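Outdoor Education Leadership, Unit 4
Handout: Route cards and remote supervision

Read this before the practice weekend. Section references are to the course reader.

1. Purpose of the route card

A route card is a written plan for one day of travel on foot. It serves the group, who walk from it, and the supervisor, who uses it to predict where the group should be at a given time. A card that only the group can understand has failed at the second job.

Each card covers one day. A two-day journey needs two cards, even when the second day returns by the same path.

2. Legs

Divide the day into legs. A leg runs between two points that can be identified on the ground without doubt: a bridge, a trail junction, a building, the corner of a wood. Hilltops are acceptable in clear weather only. Avoid points such as "edge of field", which depend on the season and on the age of the map.

For each leg, record the start and end grid references, general direction, distance, height gained, walking time, rest time, and estimated time of arrival. Escape routes go in the last column. "Go back" is a valid entry for the first leg of the day and is rarely valid after that.

3. Timing

Use a base speed of 3 kilometers per hour for a loaded group of students. Add one minute for each 10 meters of ascent. Do not subtract time for descent.

Worked case. The Pranis leg is 4 kilometers long with 195 meters of ascent. Walking time is 80 minutes for distance plus 19.5 minutes for height, giving 99.5 minutes, rounded up to 100. With a ten-minute rest, the leg takes 110 minutes. A group leaving at 9:15 is due at 11:05.

Always round up. Small errors in the same direction add up over a full day, and a supervisor waiting at the last checkpoint will see the total.
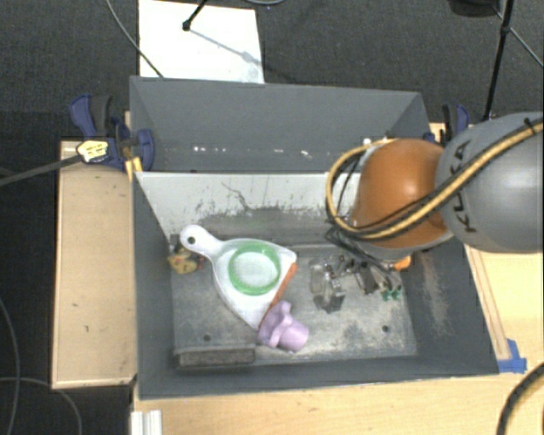 Walking time should be checked against the group's real pace at the end of the first leg. If the difference is more than ten percent, the remaining times are recalculated before the group moves on, and the new times are written beside the old ones. The old ones are not erased.

4. Supervision

Three levels are used on this course:

Direct: the supervisor walks with the group.
Close: the supervisor stays within sight or whistle range.
Remote: the supervisor meets the group at agreed checkpoints.

A group moves to remote supervision after it has completed a full day at the close level with no navigation error that it failed to correct by itself. The decision belongs to the supervisor and is entered in the log with the time.

If a group is late at a checkpoint, wait 23 minutes, then walk the leg in reverse. The figure comes from our own logs for the Sovau area and should not be carried over to other ground – Gesavham, for one, needs a longer wait in wet conditions.

5. Before the practice weekend

Submit two route cards and one marked map copy to Ingeborg Hollmann by 23 October 2022. Cards without escape routes will be returned unmarked. Corrected cards are due in the first week of November.

Reading: course reader, sections 6 and 7. The table of contour intervals in section 7 applies to the Sovau sheet only.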